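**Equipment Planning > Hand-held units > Potau budget request, garment handling**

### ngtu_flerdale (Ngan-ling Tu, Flerdale Equipment Office)

Members are invited to comment on the draft equipment request for the Potau garment-handling project before it is closed at the end of June. The request concerns hand-held grippers for use in private homes, where operators fold and sort laundry on whatever surface is available.

The quotation received from Stojanović is $379 per gripper. Each work kit would contain two, so that one garment can be held from both ends. Spare finger sets are quoted separately at $35 each. The draft currently includes no spare fingers and no stands.

The typical task is a large soft item on a bed, with one gripper at the near edge and the other at the far end of the cloth.
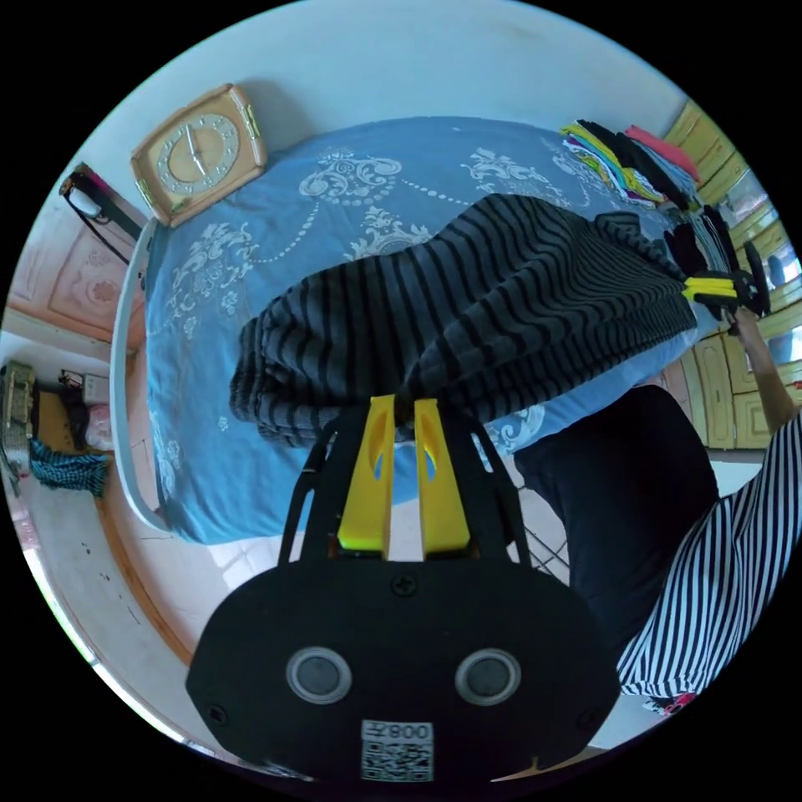
### l_acheampong

Thank you for circulating the draft. The field team supports the request in principle but cannot support the absence of spare fingers. These are the parts that meet the fabric, the bed frame and the floor if a unit is dropped. One spare set per gripper would add $70 to each kit. We consider this a modest sum when compared with a lost day of home visits.

I would also ask that the charging arrangements be stated in writing. The draft says "charger included" and does not say whether one charger serves the kit or each gripper has its own.

Lamisi Acheampong
Field Operations

### procurement_desk_b

I must disagree with the previous post on the matter of spares. Our practice is to order replacement parts after the first month, when the rate of wear is known. The Orkance kits bought under the earlier budget came with a full set of spares, and most of those remain in their bags in the store room. I see no case for repeating that purchase.

The charger question is a fair one and should be put to the supplier.

### l_acheampong

The Orkance kits were used on benches with rigid parts. A bedroom is a different setting, and I do not believe the comparison holds. If the desk prefers a shared pool of spare fingers in place of one set per gripper, the field team would accept that, provided the pool is held at Flerdale and can be drawn on the same day.

There is a second matter. Cable routing does not appear anywhere in the draft. On a bed, a loose cable lies on the same cloth the operator is trying to handle. Clips or a short sleeve should be priced now, while the quotation is still open.

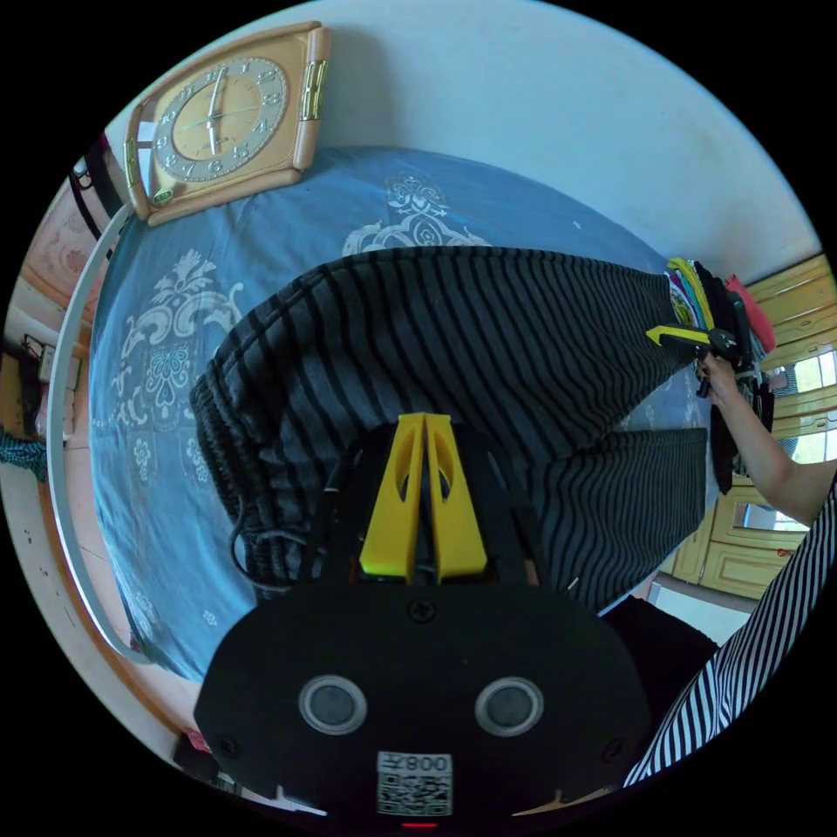 *Striped trousers spread on the bed, with the gripper's cables lying over the fabric at left.*

### mwh_safety

I support the request for clips. I would add that the risk assessment should cover tiled floors and furniture close to the bed, and that operators should have a set place to put a gripper down between garments. A simple stand would meet this need. It could be made in our own workshop and would not have to come out of the equipment line.

### procurement_desk_b

A shared pool is acceptable to this office. I remain opposed to a full set per gripper. Clips may be added if the supplier gives a unit price — a verbal estimate will not be enough.

### ngtu_flerdale (Ngan-ling Tu, Flerdale Equipment Office)

The draft will be revised as follows:

- Two grippers per kit, at the quoted price.
- A shared pool of spare finger sets held at Flerdale, with the quantity to be agreed between Field Operations and the procurement desk.
- Cable clips, subject to a written price from Stojanović.
- Stands referred to the workshop.

I have written to the supplier about the chargers and will post the reply in this thread. Please send any proposed quantity for the pool to me directly.

### l_acheampong

Noted. Our figure for the pool will follow once the visit schedule has been confirmed.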